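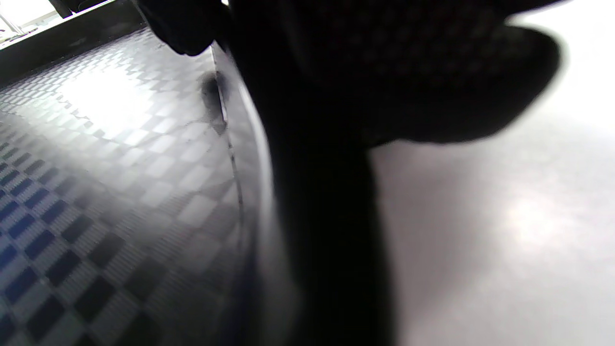

Checks, weaves and shine: how a patterned surface works

A checkerboard is one of the simplest patterns there is. It needs two kinds of square, light and dark. Each square touches the opposite kind along its sides and its own kind only at the corners.

Why the far squares look small

On a real checked surface the squares are normally all the same size. Seen from a low angle, they do not look it. Squares close to your eye look large, and squares further off look smaller and squashed together. This is called perspective. Artists use it to make a flat drawing look deep.

Patterns inside patterns

Look closely at a checked surface and you may find fine slanting lines inside every square. Drawing slanting lines close together is called hatching. It can make a surface look woven even when it is printed.

In real weaving, one set of threads runs lengthways (the warp) and another set crosses it (the weft). If each weft thread goes over two warp threads and under two, and every row starts one thread further along, slanting ridges appear. This weave is called twill. Denim is a twill. So are many sheets of carbon fibre, a strong, light material used in racing bicycles.

Why shine hides the pattern

A glossy surface is very smooth. Light bounces off it in one main direction, as a ball bounces off a hard floor. If your eye is in the path of that light, you see a bright patch, and the squares underneath turn pale or almost white. The pattern has not gone. Move your head and the patch moves too.

A matt surface is slightly rough. It scatters light in all directions, so there is no strong bright patch – but the colours may look duller.

Shine also shows up marks. Fine dark streaks on a glossy finish can be cracks, scratches or dirt, and it is hard to tell which by looking. Wipe gently with a damp cloth. Dirt will usually come away. Scratches and cracks will stay.

Try it

You need squared paper, a dark pencil and a clear plastic wallet.

Shade every other square to make a checkerboard.
Put the paper in the wallet and lay it flat near a lamp.
Lower your head until your eyes are just above the table.
Find the bright patch, then move slowly to the left and watch where it goes.

Words to know

Gloss: a smooth, shiny finish.
Matt: a finish with little or no shine.
Twill: a weave with slanting ridges.

Written by Nhung Quách. Checked by Liên Diệp.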